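Setting up a snack and sandwich shelf for a staff room or school office

Filed under: Kitchen and catering tips
Written by Carol Crabtree
July 2018

A lot of the questions that come in to this page are about morning tea, and most of those are about the same thing: packets and rolls heaped in a basket, the good ones gone by ten o'clock and the rest squashed underneath. A stepped display stand fixes most of it. I have used them in the front office at Bramwell and before that in a small cafe, and these are the notes I give to people who are setting one up.

Choosing the stand

Clear acrylic is the usual material. It is light, it doesn't stain and you can see what is on every level from the front. Wire racks are cheaper, but small packets tip through the gaps and rolls come out with lines pressed into them. Timber steps look good and are a nuisance to wipe down properly.

Three tiers is enough for most benches. With four or five the back row ends up too high for shorter people to reach over, and somebody's sleeve takes out the front row.

Measure the bench before you buy. Leave a hand's width clear on each side and check that the cupboard doors above still open. Check the depth of each step too. A lot of stands are made for nail polish or ornaments and the steps are too shallow for food. You want a step that holds your longest biscuit box lying on its side with none of it hanging over the front. Take the box to the shop with you if you have to.

I paid $80 for the one I have now. Mine came with a film on both faces of every panel. Peel all of it. The bits left under the joins go cloudy and collect crumbs.

Cleaning acrylic

Warm water, a drop of dishwashing liquid and a soft cloth. Rinse and pat dry with an old tea towel that has been washed many times. Keep methylated spirits and window sprays away from it, as they can leave fine cracks along the edges which never polish out. Paper towel scratches as well, though you only notice when the light is behind it.

Never put it through the dishwasher. I did this in June with an older stand from the Kallow kitchen and the middle step came out bowed.

For static, which draws dust to the back edge, wipe with a barely damp cloth and let it air dry.

What goes where

Boxes go at the back on the top tier, lying flat with the label to the front. They are stable, they don't get taken often and they make a bit of a wall for everything else. Long boxes can stay sealed until the open one is finished.

Single packets go on the middle tier. Stand them up if they have a flat base and lay them down if they haven't. Chips and anything puffed should be laid down – they slide as soon as the stand is bumped.

Sandwiches and rolls go lowest, or wherever the hand naturally goes first. They are what people come for and they have the shortest life. Face them all the same way.

Don't fill every space. Leave a gap beside each item wide enough for two fingers so that it can be lifted straight up. When rolls are packed side by side people drag them out by the plastic and the wrap comes undone.

Wrapping rolls so they hold

Use a length of cling wrap twice as long as the roll. Put the roll across it near one end, fold the short side over and roll it away from you, keeping it firm. Tuck one end flat underneath. Gather the other end and twist it three or four turns, the same direction each time. The twist gives you something to hold without touching the bread, and it is easy to undo for people with stiff hands.

Dry the lettuce well. Wet lettuce is the main cause of soggy rolls. I spin it, then leave it on a clean tea towel while I do the buttering. Put it against the butter, with the meat or cheese on the other side.

Sauce inside the roll soaks in within the hour. If your people like sauce on the outside, put it on in thin lines from a squeeze bottle with a narrow tip and wrap straight away, snugly, so the plastic doesn't slide about and smear it. Thick lines will always smear.

Lift a wrapped roll by its sides, at the middle, with light even pressure. Picking it up by one end opens the seam and the filling drops to the bottom.
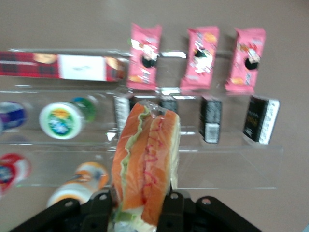
Wrapped roll with lettuce and red sauce, and a tartan biscuit box lying flat on the top tier.

Keeping food safe on the shelf

A display stand has no cooling, so treat rolls on it as being out on the bench. Put out what will be eaten at one sitting and keep the others in the fridge at the back, not in the door. Egg, chicken, ham and anything with mayonnaise I bring out last of all. Whatever is left at the end of morning tea goes in the bin. I don't put rolls back in the fridge for the afternoon.

Keep the stand out of direct sun. Clear acrylic throws bright spots onto the packets, and chocolate-coated biscuits will soften in a spot you would have thought was cool enough.

Label rolls that contain nuts, egg or sesame. A strip of masking tape on the flat end of the wrap is fine, written on before you stick it down. Vegetarian rolls get their own tier or their own end, with a clear gap.

Refilling

Bring new stock in from behind and move the older packets forward. It takes a minute if you do it each morning and a good deal longer if you leave it until Friday. Open boxes get the date written on the end flap.

Keep a short list taped inside the pantry door with what you carry and how many you like to have. When something drops to the last two, mark it. For a staff of 20, I buy biscuits fortnightly and bread daily.

If the stand creeps along a smooth benchtop, stick small clear rubber dots under the corners. The hardware shop sells them in sheets with the cupboard door buffers. Wipe the underside dry first or they will fall off by lunchtime.

Next page: getting tea stains out of an urn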